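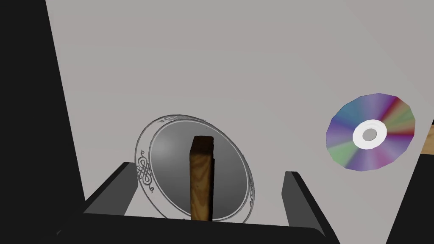

Quinces come into my kitchen at the end of October, when the market in Stermont has them in flat crates, and from that day I have to look after them almost like small animals. A quince goes bad from the bottom, where it rests on the shelf, and the top can stay yellow and beautiful while the other side is already brown. My fruit lies on a wire rack at the height of my chin, and lifting every quince each evening bruises them. So I hold a round hand mirror, the kind with a wide silver rim and fine dark engraving on it, under the wires and tilt it until I see the bottoms. It takes one minute. Any fruit with a soft brown patch goes to the pot the same evening.

I wrote down what I do with quinces after several readers asked me, most of them people who received a full bag from a neighbor and did not know how to begin. It is a hard fruit and it looks unfriendly. My grandmother in Bestinden kept hers on top of the wardrobe, between the linen, and the whole bedroom smelled of them until February. I have no such wardrobe now, but I still put two of the best ones in the hall.

Choosing them

Take fruit that is fully yellow, with no green near the stem. Green quinces will get yellow at home if you have patience, but the taste stays thinner. The gray fluff on the skin is normal and on ripe fruit it rubs off with a thumb. Small black points in the skin are also normal. What I do not buy is a quince with a dent, even a little one, for the dent grows inward and when you cut it there is a brown tunnel to the core.

There are two sorts at my market. The one shaped like an apple is harder and has more little stones in the flesh, and it makes the better jelly. The one shaped like a pear is softer to cut and I use it for baking. The Henov orchard sells both mixed together in one crate, cheaper, and I sort them at home.

Keeping them

Wipe the fluff away with a dry cloth and don't wash the fruit until you cook it. Lay the quinces so that they do not touch. A cool pantry is best, a refrigerator is possible, but then keep them far from butter and cheese. Butter takes the smell in one night. I once served potatoes with quince butter to guests and they were very polite.

Apples and pears should also live in another place. Pears especially become soft too early when they are near quinces.

Cutting without accidents

Please use a heavy knife and a board that doesn't move. Put a damp dish towel under the board. Cut first a thin slice from the bottom so that the fruit stands flat, and then go down beside the core, not through it. You will get four pieces and a square core. I keep the cores and seeds for jelly, tied in a piece of cheesecloth, as they hold a lot of pectin. Take the cloth out whole and don't break the seeds.

If your hands are not strong, put the whole quinces in a pot of simmering water for seven minutes and let them cool before you cut. The knife then goes in much more easily. You lose a little of the perfume to the water, so use that water for the jelly or for poaching.

The cut pieces go brown quickly. I put them in a bowl of cold water with the juice of half a lemon. But if they will be cooked for a long time, the brown color is not important and you can leave out the lemon.

How to get the red color

This is the question I receive most. People cook quince for twenty minutes, it is beige, and they think they did something wrong. The color comes with time. Keep the pot on a very low flame with the lid on for the first hour, then without the lid. Somewhere in the second hour it turns pink, and later it is like brick. A wide pot with a thick bottom is good. Don't use a plain aluminum one, the fruit is sour and you can taste the metal.

Sugar at the beginning keeps the pieces whole. Sugar at the end gives you a soft purée. For slices in syrup I therefore add all of it at the start, and for paste I wait.

My paste

Boil the pieces with the skin on in just enough water to cover, until a fork goes in without resistance. Drain, but keep the liquid. Put the fruit through a food mill. I have an old Moulin with three discs and I use the middle one; the finest disc takes forever and the result is not smoother to my tongue. Weigh the purée. Last year one pot gave me 859 grams, and I added the same weight of sugar, as my grandmother did. I now find this too sweet, and this year I will take a quarter less. It will keep for a shorter time, but in our house the paste is eaten before New Year in any case.

Cook it on low heat and stir with a long spoon. When it gets thick it throws up hot drops, so wear long sleeves and stand a little back. It is ready when the spoon leaves a road on the bottom of the pot and the road stays open. Spread it two fingers deep in a dish lined with baking paper, and dry it in the open air for several days, turning it once. Cut it with a knife dipped in hot water.

Wrap the pieces in paper and not in plastic film. Under film the paste sweats and becomes sticky.

Small things

One quarter of a quince, grated, in an apple cake is enough for the whole cake.

The peel, dried on the radiator, goes into black tea.

If the jelly did not set, boil it again the next day with some lemon juice before you think of buying pectin. If it still did not set, call it syrup and pour it over pancakes.

A jar with a dull taste can be helped by a pinch of salt, really very small.

Sticky pots should be filled with hot water right away and left until morning. Do not scratch.

Corrected on 6th November: in the part about cutting I had first written that the fruit should be cooled in ice water. It is better to leave it on a rack until you can hold it.

Filed under: Pantry & Preserves, Autumn Fruit

Home Kitchen Pantry Cleaning Mending Letters Search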